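Cables, mostly

Two weeks into the Coler arms at work and people keep asking me if we're all out of a job. Short answer, no. Longer answer - my job's gone a bit odd.

Used to be I sorted leads by hand, all shift. Almost 600 on a good day. Now I set them out, watch, fix, write it up for Valix. Less sore thumbs. More staring.

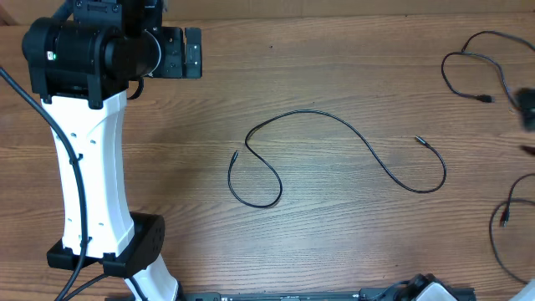
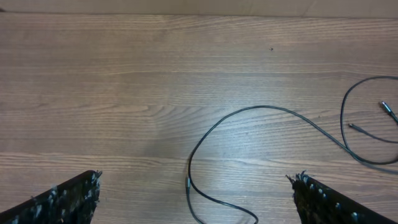
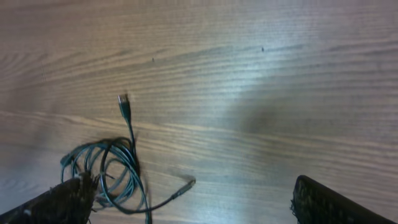
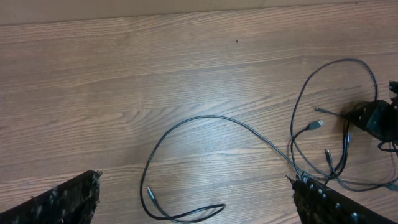 Dark cables on wood grain, my view of the working week.

Pay's the same, I did ask. What's changed is the talking. We used to natter across the bench and now everyone's got there own station and a screen. I miss that more than I thought I would. Mustonen's lot got 2 extra breaks when theirs went in, so I've put in for the same here. No reply yet.

Training for the next batch is in December. Bit vague on who's going. Right, bus - more when I know.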